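Open evening at the Ondum robotics course, Idcombe
Posted 2020-10-07

I went to Idcombe expecting a sales pitch and got most of one. The welcome talk used the word "future" a lot and ran well past its slot. The course is a one-year evening class that ends with a team project, and the project this year is picking mixed items out of a bin. Ondum puts up the prize. There are 16 students, split into teams, and visitors were allowed to stand near the tables and bother them.

I bothered team Ultov the longest. Their project log had 2637 pick attempts in it since June, and they let me scroll through the whole thing, failures included. Their best full session stood at 71 percent. The poster in the hallway said "reliable picking" — I would not have chosen that word.

The other team I talked to, Shehata, had spent most of its time on software and had a nice set of charts. I asked what happened when an item was one the program had never been given before. The charts did not cover that. One student said soft packaging was the worst, and that they had put off dealing with it until after the midterm review. Fair enough, but soft packaging is half of what I buy.

Lab time is the real weak spot. Teams share the arm in 19-minute turns, and a good part of each turn goes to getting set up again. 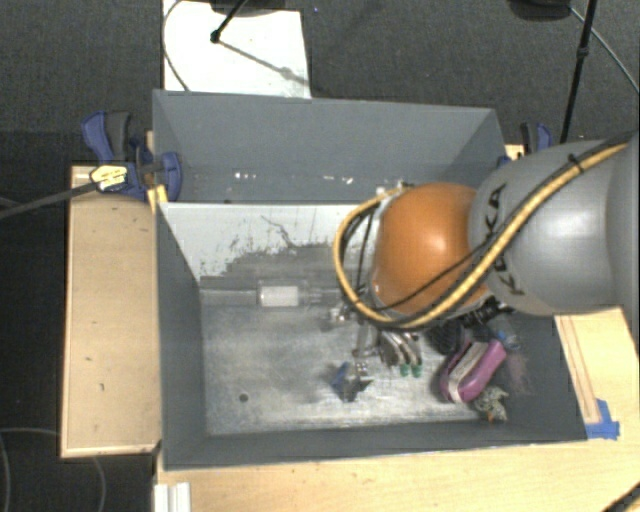
Do you need to know how to program before you sign up?
Basic Python is expected, and the first month moves fast if you don't have it.

The brochure says "all levels welcome." I'd ask for the week-by-week plan before paying, which the front desk will print if you push a little. Parking is behind the building and the coffee was free.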